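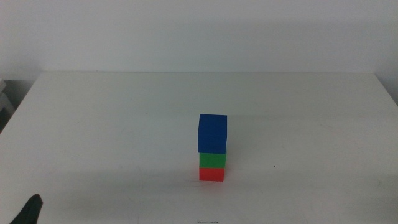 The Last 512

The bus from Stoltau to Cenholm left at ten minutes past six, and I had driven it for most of my working life. In April the company put a notice in the shelters saying the line would end. The notice was printed on yellow paper and taped to the inside of the glass, so you had to stand in the shelter to read it, with your back to the road. A few people missed the bus that way.

I was offered the airport route. It paid a little more. I said I would think about it, and then I forgot to, and after a while they took that as a yes.

On the last morning I got to the depot early and checked the tires and the lights. The heater on that bus had two settings, off and too much. I set it to too much and left the front door open until it was time to go. It was raining, but not hard.

At the first stop the woman with the blue thermos got on. She worked at the Pellegrini bakery and had ridden with me for years, always on the seat behind the back door. That morning she sat up front. She had a paper bag on her lap and she held it closed with both hands the whole way down the hill.

"Are they giving you a party?" she asked.

I told her there was a cake at the depot, but it would be gone by the time I got back. The day drivers would see to that.

She nodded and looked out at the road. The fields below Stoltau were still under water from the week before, and a fence ran down into it and came up again on the other side. I used to know who owned that land. It had been sold twice and then I lost track.

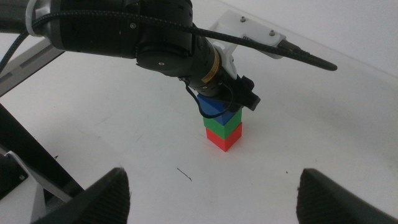 Someone farther back called out that the train would be quicker anyway, once they fixed the bridge, and that they had been promising to fix the bridge since before the school closed. There was a little laughing. I looked in the mirror, but I couldn't tell who it was. The bus was fuller than it had been all winter. People who had bought cars and never come back had left the cars at home.

An old man got on at the grain elevator and tried to pay me in coins. I told him the ride was free. He said he had never ridden free in his life and put the coins on the dash, where they slid back and forth on every curve until I put my glove over them.

At Wudero we were early, so I had to wait. There was nothing at Wudero but the crossing and a house with its shutters closed. In my first year a boy used to come out of that house in his socks and wave, and I would blink the lights for him. Later he rode the bus to school. Later than that he rode it with a suitcase, and he shook my hand when he got off, which I thought was very formal of him. I blinked the lights at the house anyway - it was on my side, and it cost nothing.

The woman from the bakery saw me do it. She didn't ask.

"What will you do about work?" I said to her.

"My sister has a room in town," she said. "I can stay there during the week."

"And the dog?"

"He'll come too. He doesn't know it yet."

I pulled out on time. The road climbs after Wudero and the bus never liked it, so I took it in low gear and let two trucks go by. Coming down the other side you can see Cenholm all at once, the water tower first and then the roofs. I had seen it in snow and in fog and with the whole south end dark from a power failure. That morning it was gray, with smoke going up from the brickyard.
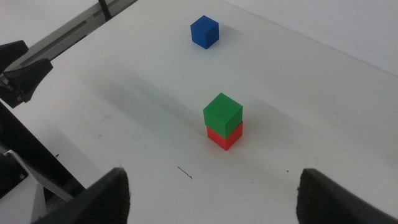
Could I stop here for a minute, a voice wanted to know, just here at the top, there was no harm in it now. I said there was no shoulder and somebody would run into the back of us. It was true. But I slowed down as much as I could, and they all leaned over to the left side, and I felt the bus lean with them.

At the station in Cenholm they got off one at a time. Some of them thanked me and some of them only said good morning, as they always had. The old man was the last but one. I held out his coins and he walked past my hand.

The woman from the bakery put the paper bag on the dash. There were rolls in it, still a little warm from the heater, and a jar of plum jam with a rubber band around the lid.

"The jar I'd like back," she said.

I said I didn't know when I would see her. She said I knew where the bakery was, they opened at seven, and I should use the side door because the front one stuck in wet weather. Then she put up her hood and went across the square.

I changed the sign to Not in Service and ate a roll standing up. The button that turned the sign had to be held down for a long time before anything moved. When I was done I drove back by the same road, and at the grain elevator there was a man in the shelter with his back to me, reading the notice. I opened the door for him.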